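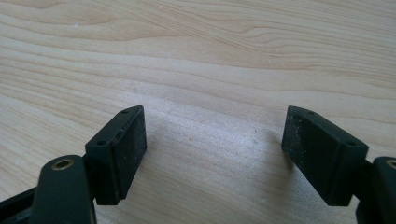 The table top this morning, with soft daylight on it. Look at that grain.

A few people asked about the table after I mentioned it in December, so I'll put it all in one thread. It's long. Mute me if tables aren't your thing.

First, what it is. It's the Skostham, the rectangular one with the cable hole towards one corner. I paid 120 pounds for it second-hand from Harish Bhat, who was clearing his office and wanted it gone before the new lease started.

I'd looked at the Gidier as well. It was cheaper, but the top was a dark finish and I spend too many hours at a table to want a dark one. Hema Chowdary has the Gidier and likes it. She also dusts more often than I do.

The colour is what sold me. It's pale, more cream and honey than yellow. In the evening under the lamp it goes warmer. In daylight the middle looks nearly washed out and you get the stripes better towards the sides.

The grain is wavy in one part and then runs quite straight and fine in another. I keep seeing new bits of it. Murali Subramaniam says it looks like a map of a river and now I can't see it any other way.

Matt finish, no shine. I've had glossy tops before and every fingerprint showed. On this one you see dust if the light is low, and that's all.

Getting it up the stairs took two of us and a lot of swearing. Harish Thomas took the heavy end. If you're moving one, take the top off the frame first. We didn't, and there's a dent in the landing wall which I still have to fill.

Brackets. There's a small grey metal one on the left edge and another on the right, both near the front corners, and they hold the top to the frame. They stick out a bit. I've caught my sleeve on the right one more than once.

You can tighten them by hand but check them again after a week. Mine had worked a little loose and the top had a slight rock to it. Fine now.
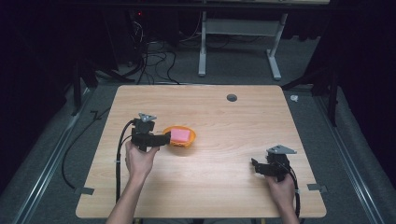 It lives on the grey carpet, which I was worried about. Carpet and table legs don't always get on. I put a square of card under each foot for the first month to see if it would sink, then took them out. It sits level.

Cleaning, as this is what most of you asked. Damp sponge, wrung out well, along the grain. Then a dry cloth straight after. I don't use spray on it.

I keep the sponge in a bowl so it never gets left sitting on the wood. I learned that on the last table, where a wet sponge left overnight made a pale patch that never came out.

Meenakshi Murthy uses Prillance on hers, the wax one in the flat tin. I tried it on the underside first and it made the wood a shade darker, so I've left the top alone. Hers looks lovely though, so try it if you don't mind a deeper colour.

The cable hole is more use than I expected. It's only a small round one, but it takes a lamp lead and a charger. A fat plug won't go through. You have to feed the thin end up from underneath.

I wish it was nearer the middle. It's off to the right as I sit, and the socket is on the other wall, so the lead has to go all the way along the back underneath. Clips from the hardware shop sorted it.

Things I don't like: the edges are a bit hard on the wrists if you lean for a long time, and there's no drawer. I've got a Henare tray on the shelf for pens and bits instead.

Someone asked if I'd buy it new. At the price Harish wanted, yes. At full price I'd go and look at a few others first, and take a tape measure.

Chairs next. The one I've got is too low and it squeaks. If anyone has one going near me, send me a message.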